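Robot Learning from Demonstration
Unit 9: Contact, Compliance and the Marker Problem
Handout, revised 10th December

Read before the lab. The slides repeat most of it, in a larger font.

1. Why writing is hard

Position control is wonderful until the robot touches something. Tell an arm to move its tool to a point one millimeter behind a whiteboard and it will try, with total commitment, to get there. Tell it to stop one millimeter short and it will write beautifully on the air.

People solve this without thinking. We push until it feels right and let the hand give a little. The policies in this unit are trained on demonstrations that contain the path of the hand but not the feel of it, so half of what the teacher knew never reaches the student. Anyone who has lectured will recognize the situation.

2. The task

The Skirkel task set has one writing item: with a dry-erase marker, draw a single character on a vertical board. Scoring looks at the shape of the character and at stray ink. 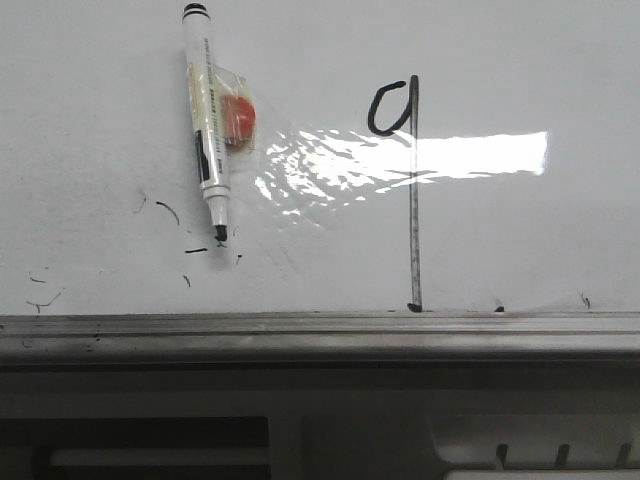
Figure 1. Whiteboard with marker and one long-tailed character. Note the stray marks at lower left.

Under our rubric a figure like this gets a generous mark for the loop and a poor one for the tail. Decide for yourself whether you are reading a "q" or a 9, then compare with your neighbor. The automatic scorer, Otix, has the same argument with itself, and you should report its confidence along with its answer.

3. The method

Praltine is behavior cloning with one addition. Besides the next pose, the network predicts a stiffness for the direction facing the board. Low stiffness lets the tool ride on the surface. High stiffness is for free space, where there is nothing to break.

The stiffness labels are not demonstrated. We get them afterward from tracking error: where the commanded pose and the measured pose disagree, assume contact and soften. It is a crude rule, and three cleverer ones did worse.

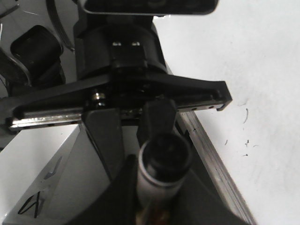
Grip is the part the method ignores. Praltine assumes the tool is rigidly attached to the hand, so a small rotation between the fingers goes straight into the drawing as an error, and the network has no input that would tell it so. Giáp, the follow-up, adds a tool angle estimated from the wrist view. Read its appendix first, as the honest part is in there.

4. Results to know

Training set: 201 demonstrations, collected in April.
Test: 49 trials per method, same board, same starting pose.
Plain cloning: 9 legible characters.
Praltine: 39 legible characters.

"Legible" means that Otix and a human agreed. Before you are too impressed, ask what happens on a board tilted by a few degrees. The paper didn't ask.

5. For the lab

Plot tracking error against time for any two trials and mark where you think contact begins. Then change the softening threshold and see how far your marks move. Bring the plots, including the ugly ones. Dry-erase ink comes off the board with the felt block and off sleeves not at all.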